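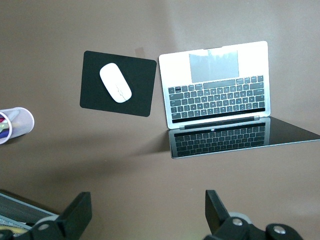 添付1:茶色がかった平らな面の上。黒いマウスパッドに白いワイヤレスマウス、隣がノートPC

件名:夜中の3時に値札が11枚出る
区分:印刷/ラベル
状態:解決済(再発監視を終了)
優先度:中(起票時は「高」、窓口にて変更)
起票:Zendwood 店頭
対応:Skasa 窓口
対象:在庫台帳 Sima、印刷中継 Telum、ラベルプリンタ

[起票内容]

木材と端材を売っている店です。在庫台帳は Sima、ラベルの印刷は Telum の中継経由、保守は Skasa さんにお願いしています。

毎晩3時に、ラベルプリンタが値札を印刷します。頼んでいません。朝、店を開けると床に値札が垂れています。枚数は毎回11枚。印字は「¥200」だけで、品名もバーコードもありません。

うちに200円の商品はありますが、品名のない200円の商品はありません。

夜中の店には誰もいません。3時という時刻は、値札の隅に小さく入る印刷時刻でわかりました。それまでは閉店担当が消し忘れた、いや開店担当が触った、という水掛け論を店内で続けていたので、時刻が印字される仕様には感謝しています。

試したこと:
・プリンタの電源を入れ直した → その晩も出た
・ロール紙を新品に替えた → 新品の紙に出た
・ノートPCを再起動した → 出た
・プリンタを棚の別の段に移した → 別の段で出た

優先度は「高」でお願いします。ラベル紙は安くないです。

[窓口 返信1]

お問い合わせありがとうございます。Skasa 窓口です。

状況は把握いたしました。優先度につきましては、「高」は会計が止まっている場合の区分となりますため、「中」に変更しております。ご了承ください。

まず下記をご確認いただけますでしょうか。

・プリンタの電源は入っていますか
・ケーブルは奥まで差し込まれていますか
・用紙は正しくセットされていますか

[店頭 返信1]

電源は入っています。ケーブルは奥まで入っています。用紙も正しいです。

印刷できなくて困っているのではなく、印刷できすぎて困っています。この三項目がどれか駄目なら、むしろ今夜は静かに眠れます。

[窓口 返信2]

失礼いたしました。定型のご案内が先に送信されておりました。

改めて伺います。
・Sima の印刷履歴に、該当時刻の記録はありますか
・閉店後、ノートPCはどのような状態ですか
・ノートPCに接続されている周辺機器をお知らせください

[店頭 返信2]

・Sima の印刷履歴:ありません。最後の記録は前日の閉店前、杉の端材の値札です。
・ノートPC:閉店時に蓋を閉じます。電源は落としません。
・周辺機器:ワイヤレスマウスだけです。プリンタは直接つながず、Telum の中継箱を通しています。

[窓口 返信3]

ありがとうございます。スリープ中のPCが周辺機器の信号で復帰し、保留中の印刷を送信する事例がございます。今晩はワイヤレスマウスの電源を切り、PCもシャットダウンしたうえでご退店ください。

[店頭 返信3]

マウスの電源を切り、PCもシャットダウンして帰りました。

出ました。11枚です。

マウスは無実だと思います。閉店担当が「マウスのせいだと最初から思っていた」と言い出していたところなので、疑いが晴れてよかったです。閉店担当は今「中継箱のせいだと最初から思っていた」と言っています。

[窓口 返信4]

ご協力ありがとうございます。PCが停止した状態で印刷されたとのことですので、PC側の要因は除外いたします。

次に、Telum の中継箱のログを取得してください。手順は次のとおりです。

中継箱の管理画面を開く
「保守」から「記録の書き出し」を選ぶ
期間を「すべて」にする
できたファイルを本件に添付する

[店頭 返信4]

管理画面のパスワードがわかりません。

箱の裏にシールがあり、そこに「パスワードは別紙参照」とあります。別紙はありません。設置時の書類を入れた封筒も見ましたが、封筒の中には保証書と、別の封筒がありました。別の封筒は空でした。

[窓口 返信5]

初期化用の一時パスワードを、ご登録のメールアドレスへお送りしました。有効時間は5分です。

[店頭 返信5]

メールに気づいたのは昼の接客のあとでした。5分はとうに過ぎていました。

もう一度お願いします。今度は画面の前で待っています。

[窓口 返信6]

再送いたしました。

[店頭 返信6]

入れました。ログを添付します。

ついでに管理画面を眺めたところ、時計は正確でした。中継箱の時計が狂っていて昼の仕事を夜に出しているのでは、というのが開店担当の説でしたが、これで消えました。なお店の柱時計のほうは狂っていました。そちらは別件なので結構です。

[内部メモ(のちに公開へ変更)]

ログ確認。毎日3:00に、中継箱自身が作成元のジョブあり。Sima 由来ではない。そのため Sima の履歴に出ないのは正常。

ジョブ名「test」。部数11。差し込み項目は価格のみ、値200。品名とバーコードの欄は空。

「定期印刷」の登録から発生している。登録は4月。店頭の申告では、症状は最近始まったとのこと。その間、毎晩ジョブは出ていたはずだが、紙が出ていない理由が不明。

[窓口 返信7]

ログを確認いたしました。

該当の印刷は、Telum 中継箱に登録された「定期印刷」によるものです。登録名は「test」、登録は4月です。お心当たりはございますでしょうか。

[店頭 返信7]

店の者全員に聞きましたが、心当たりはありません。

4月というのは、中継箱を設置していただいた月です。設置してくださったのは Skasa さんです。

責めているわけではありません。日付の話をしています。

[窓口 返信8]

ご指摘ありがとうございます。社内の作業記録を確認いたします。

[店頭 返信8]

お待ちするあいだに、考えたことを書いておきます。

4月から毎晩出ていたなら、こちらも春のうちに気がついているはずです。朝の床に11枚つながって垂れている値札は、見落とせるものではありません。春も夏も、床には何もありませんでした。おがくずはありましたが、それは木材屋なので。

ですから、登録が4月なのは本当だとして、紙が出るようになったきっかけは別にあるのではないでしょうか。

店側で最近変わったことを挙げます。
・レジ横の棚を作り直した
・暖房を出した
・ラベルプリンタの画面に「更新があります」と出ていたので、更新した

最後のが怪しいと、書きながら思いました。

[窓口 返信9]

詳細なご情報をありがとうございます。作業記録とあわせ、ご報告いたします。

作業記録について:
設置時に印字位置の確認を行っており、その際に定期印刷の動作も試験しておりました。試験後に登録を削除する手順ですが、削除が行われておりませんでした。弊社の作業漏れです。お詫び申し上げます。

価格と枚数について:
試験用のひな形に初めから入っている値です。特別な意味はございません。

最近になって印刷が始まった件について:
プリンタには、一定時間使わないと電源を切る設定がございます。従来は閉店後に自動で電源が切れており、3時のジョブは届け先がないまま中継箱で破棄されていたと考えられます。更新の際にこの設定が「切らない」に戻った可能性がございます。

プリンタの設定画面で「自動電源オフ」の項目をご確認ください。

[店頭 返信9]

「切らない」になっていました。

つまり、春からずっと中継箱は毎晩3時に値札を刷ろうとしていて、プリンタは毎晩寝ていたわけですね。片方が寝ていたおかげで平和だったと。うちの閉店担当と開店担当の関係に似ています。

プリンタを「切る」に戻せば紙は止まると思いますが、それだと中継箱のほうはこの先も毎晩試し続けますよね。登録のほうを消したいです。消し方を教えてください。

[窓口 返信10]

ご認識のとおりです。登録の削除手順をご案内いたします。

管理画面の「定期印刷」を開く
「test」の行を選ぶ
「削除」を押す
確認画面で「はい」を押す

あわせて、プリンタの「自動電源オフ」はお好みの設定にお戻しください。

[店頭 返信10]

「削除」が灰色で押せません。

[窓口 返信11]

申し訳ございません。設置時の登録は保守用の権限で作成されているため、店舗様の権限では削除できない状態でした。弊社より遠隔で作業いたします。中継箱の「遠隔保守を許可」にチェックをお願いいたします。

[店頭 返信11]

チェックしました。

チェックした途端に「この設定を変更するには再起動が必要です」と出たので再起動したところ、チェックが外れていました。もう一度入れて、今度は「保存」を押してから再起動しました。保存ボタンは画面のいちばん下、宣伝の下にありました。Telum さんへのご意見はどこに書けばよいのでしょう。

[窓口 返信12]

許可を確認し、登録「test」を削除いたしました。定期印刷の一覧が空になっていることをご確認ください。

保存ボタンの件は、弊社より開発元へ申し伝えます。

[店頭 返信12]

一覧は空です。

確認のため、プリンタの自動電源オフはまだ「切らない」のままにしておきます。電源が入ったまま何も出なければ、登録が消えたおかげだと言えるので。ここで両方直してしまうと、どちらが効いたのかわからなくなります。開店担当には「紙がもったいないから今すぐ両方やれ」と言われましたが、押し切りました。

[店頭 返信13]

翌朝です。床に何もありませんでした。

何もないのに、全員がしばらく床を見ていました。

[窓口 返信13]

ご報告ありがとうございます。念のため、もう数日ご様子をご覧いただき、問題がなければ本件を解決済といたします。

[店頭 返信14]

今朝、値札が出ていました。

と書きかけて確認したら、閉店担当が昨日の閉店間際に刷った桧の板の値札を、切り取らずに帰っただけでした。印刷時刻も閉店前、品名もバーコードも入っています。お騒がせしました。優先度を「高」に戻してくださいと書くところまで行っていました。

[窓口 返信14]

承知いたしました。正常な印刷とのことで、安心いたしました。

[店頭 返信15]

12月6日(土)、今朝も出ていません。解決でお願いします。自動電源オフも「切る」に戻しました。

同じ構成のお店がほかにあるかもしれないので、探す人のために症状と原因を並べておきます。検索で「値札 勝手に 夜中」と入れて、怖い話しか出てこなかった者からの置き土産です。

症状:決まった時刻に、身に覚えのないラベルが出る。Sima の印刷履歴には残らない。
見る場所:Telum 中継箱の「定期印刷」。Sima ではありません。PCを切っても出るなら、まずここ。
消せないとき:削除が灰色なら保守用の登録なので、窓口に頼む。
最近始まったとき:プリンタの更新後に「自動電源オフ」が戻っていないか見る。
関係なかったもの:ケーブル、用紙、置き場所、マウス、柱時計。

それから要望を書いておきます。Sima の印刷履歴に、中継箱から出たぶんも載せてもらえないでしょうか。「印刷履歴」という名前の画面に印刷の履歴がないと、店の人間はお互いを疑うしかありません。うちは三日ほど雰囲気が悪かったです。

[窓口 返信15]

ご丁寧なまとめをありがとうございます。本件を解決済といたします。内部メモの一部は、ご参考のため公開に変更いたしました。

ご要望は Sima の要望一覧に登録いたしました。対応時期は未定でございます。

弊社の対応:
・設置手順書に「定期印刷の一覧が空であることを画面で確認する」を追加
・4月に設置した他の店舗様の中継箱について、同様の登録の有無を確認中
・無駄になったラベル紙について、新品のロールをお送りいたします

ご不便をおかけしましたことを、重ねてお詫び申し上げます。

[店頭 返信16]

ロール、届きました。ありがとうございます。

幅が違いました。うちのプリンタには入りません。これは新しい件として起票したほうがいいですか。

[窓口 返信16]

大変失礼いたしました。お手数ですが、新規にてご起票をお願いいたします。区分は「消耗品」、優先度は「低」をお選びください。

[自動送信]

この件は解決済として閉じられました。窓口の対応はいかがでしたか。アンケートの回答期限は、この通知の送信から5日間です。

[店頭 追記]

アンケートに答えました。「問題は解決しましたか」に「はい」、「ご満足いただけましたか」に「どちらかといえば」。自由記入欄には保存ボタンの場所について書きました。送信ボタンが見つからず少し探しましたが、やはり宣伝の下でした。

出てしまった値札は、裏が白いままなので捨てずに取ってあります。そのうち端材の箱に貼って、ほんとうに200円で売ることにしました。品名の欄は手書きです。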